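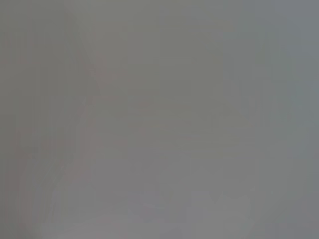 Soils and Water, Unit 3: Infiltration

Reading before Friday: Karimi, chapter 16, plus the Griveck field sheet.

Infiltration is the movement of water from the surface down into the soil. The rate is given as a depth of water per hour. It is highest at the start of a storm and drops as the pores near the surface fill.

Main controls:
Texture. Sand takes in water faster than clay.
Structure. Crumbly soil has large pores. Compacted soil has few.
Cover. Bare ground can form a crust under heavy rain.
Moisture at the start. Soil that is already wet has less room.

When rain falls faster than the soil can take it in, the extra water ponds or runs off. A second kind of runoff comes from soil that is full to the surface, even in light rain. Keep the two apart in your answers.

Ring test: drive the ring in level, fill to the mark, and record the drop every three minutes. Plot rate against time, with time on the horizontal axis.

Lab sheets go to Radwa Salem, room 219.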